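Ticket: Artikelexport bricht ohne Fehlermeldung ab
Status: gelöst
Priorität: 2
Produkt: Karkora Warenwirtschaft, Modul Shopanbindung
Kunde: Weerakoon Haushaltswaren, Lager Plulitstead
Eröffnet im Mai

Problembeschreibung (Kunde)

Seit dem letzten Update kommen im Webshop nicht mehr alle Artikel an. In Karkora sind 3.164 Artikel als shopaktiv markiert, im Shop landen nach dem nächtlichen Lauf nur 2.391. Das Exportprotokoll endet mit "Übertragung abgeschlossen", eine Fehlermeldung gibt es nicht. Manuell angestoßene Exporte liefern dieselbe Zahl. Einzelne fehlende Artikel lassen sich über "Artikel jetzt senden" problemlos übertragen, sind nach dem nächsten Nachtlauf aber wieder weg.

Bereits versucht: Cache im Shop geleert, Exportdienst neu gestartet, API-Schlüssel neu erzeugt. Keine Änderung.

Antwort Support

Bitte das ausführliche Protokoll einschalten (Einstellungen, Shopanbindung, Protokollstufe "Detail") und nach dem nächsten Lauf die Datei export_detail.log anhängen. Bitte außerdem angeben, ob der Shop selbst betrieben wird oder bei einem Hoster liegt.

Antwort Kunde

Der Shop liegt bei Rukinlow, Tarif mit geteiltem Server. Protokoll hängt an. Der Lauf startet um 2:15 Uhr und ist um 2:41 Uhr fertig. Vor dem Update hat er deutlich länger gedauert.

Antwort Support

Im Protokoll ist zu sehen, dass der Export die Artikel paketweise sendet. Die ersten Pakete werden vom Shop bestätigt. Danach kommt auf ein Paket eine leere Antwort mit Status 200, und Karkora wertet das als Ende der Liste. Alles, was in der Reihenfolge dahinter steht, wird nicht mehr gesendet. Weil der Lauf als vollständig gilt, entfernt der anschließende Abgleich die nicht gesendeten Artikel aus dem Shop. Das erklärt auch, warum einzeln gesendete Artikel wieder verschwinden.

Als Sofortmaßnahme bitte den Haken bei "Nicht übertragene Artikel im Shop entfernen" herausnehmen. Danach die fehlenden Artikel über die Sammelaktion nachsenden.

Zwei Fragen dazu: Wurde bei Rukinlow in letzter Zeit die PHP-Version umgestellt? Und wie groß ist post_max_size eingestellt?

Antwort Kunde

Haken ist draußen, Artikel sind nachgesendet, der Shop ist wieder vollständig. PHP wurde nicht umgestellt. post_max_size steht auf 8M.

Antwort Support

Danke. Mit dem Update wurde die Paketgröße von 50 auf 200 Artikel erhöht, und die Langbeschreibungen werden jetzt im selben Paket mitgeschickt. Bei Artikelgruppen mit langen Beschreibungen liegt ein Paket damit über 8 MB. PHP verwirft den Inhalt, das Shopmodul bekommt eine leere Anfrage und antwortet leer.

Bitte unter Einstellungen, Shopanbindung, Erweitert die Paketgröße wieder auf 50 setzen. Alternativ kann post_max_size im Kundenbereich des Hosters auf 32M erhöht werden, sofern der Tarif das zulässt.

Antwort Kunde

Der Tarif lässt maximal 16M zu. Haben die Paketgröße auf 50 gesetzt und post_max_size auf 16M. Der Nachtlauf hat 3.164 Artikel übertragen. Der zweite Lauf in der Nacht darauf ebenfalls. Den Haken beim Entfernen haben wir danach wieder gesetzt, es ist nichts verschwunden.

Abschluss Support

Die Auswertung leerer Antworten wird als Fehler an die Entwicklung gegeben. Künftig soll der Lauf in diesem Fall abbrechen und den Abgleich überspringen. Bis dahin bleibt die Paketgröße 50 die empfohlene Einstellung für Shops auf geteilten Servern. 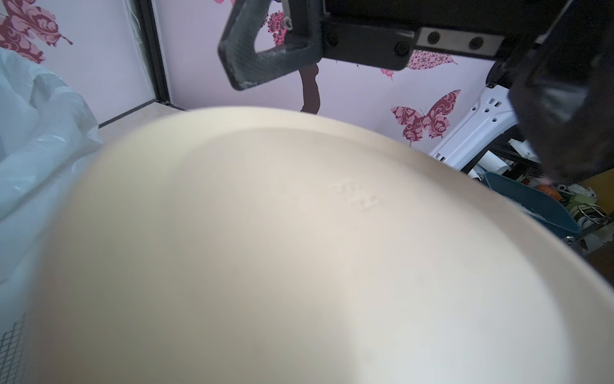 Artikelgruppe: Schüsseln und Schalen

Nachtrag Kunde: In dieser Gruppe waren nach dem Nachsenden die Sortiernummern durcheinander. Ein Neuaufbau über "Kategorien neu schreiben" hat das behoben. Die Varianten mussten nicht neu zugeordnet werden. Das Ticket kann geschlossen werden.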